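Dec 26, 2022
Prestness sim runs, wrist view set

Quiet building, all the machines to myself, and the queue was empty by nine. Perfect day for collecting! I had the new spawner going before the kettle boiled.

Where we stand: 2289 episodes kept in the simulated set as of this afternoon. That is everything since the restart, with the old batch thrown out (the one where the gripper commands were logged a step late, Junhao's find, and a very good one). I would much sooner have this smaller set where I trust every action than the big one where I didn't.

Changes today:
- object start positions now drawn fresh for each episode, not once per batch
- table texture picked from the full list, so we get the dark woods as well as the plain ones
- wrist camera stream saved at the same rate as the joint states, no more matching up afterwards
- failed grasps go to their own folder with the reason code. Please don't delete them, I want them for the success classifier

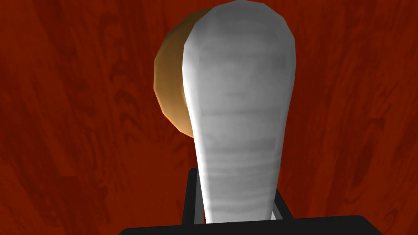 On the wrist view, I'm more convinced than ever that it earns its disk space. Oona Kemppainen asked before the break whether we could drop it and train on the overhead camera alone, and it's a fair question, as it doubles the storage. My worry with the wrist view has always been hiding. When the finger stands right across the round tan object like this, the policy has only that crescent on the left to go on, and I think it ought to learn from exactly such frames. If we filter them out it will meet them for the first time at the worst moment, right before closing. So they stay in. The red wood is a nice hard case too, with all that swirling grain and a brownish object sitting in front of it. More of those please!

Teleop: I did 13 demonstrations by hand in the simulator after lunch and kept all but 2. My approaches are still too tidy. I come in from the same side every time and it shows in the plots, a fat bundle of lines with nothing around it. Tomorrow I'll start from deliberately awkward poses and let myself correct on the way down. The recoveries are what the Dernbridge set was missing.

Scripted collector froze once, on seed 14. Restarted from the next seed and it carried on happily. Not chased down yet. Junhao Lu, if you read this before I'm in, the log is in the Laaksonen folder under today's run.

To do:
- rerun seed 14 with contact logging on
- held-out split by texture as well as by object
- short training run on the wrist view alone, just to see
- ask Stokberg about more disk before April

Leaving the collector going overnight. Can't wait to look at the plots in the morning.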